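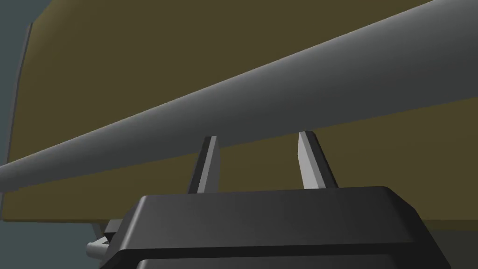
Why does my hot water recirculation pump keep running after the timer shuts off?

Baptiste Cordier
2023-05-10

The house has a Pralgate pump on the return line at the water heater, set to run mornings and evenings. The timer display says OFF at midday, but the pump body is still humming and the return pipe is hot. The plumber who installed it in January has not called back. Is the timer bad?

Vitória Antunes

The timer is probably fine. Most of these pumps have a second control, a thermostat clipped to the return pipe, and if the two are wired in parallel either one can start the motor. Turn off the breaker, open the terminal cover and trace the two switch leads. They should be in series: line to timer, timer to thermostat, thermostat to motor. If both land on the motor terminal, that is your fault. Check with a meter before touching anything, as some installers feed the pump from a different circuit than the heater.

Also look at the check valve. With the motor stopped, a stuck valve lets hot water drift around the loop by itself, so a hot return pipe alone proves very little. The hum is the better evidence.

Stotier

mine did this, replaced the whole pump, still did it. ended up being the timer set to manual override (little slider on the side)

Baptiste Cordier

Slider was on auto. Leads were in parallel as described. Rewired in series and it now stops with the timer. Return pipe reads 83 degrees F after 3 hours off, so I am leaving the check valve alone.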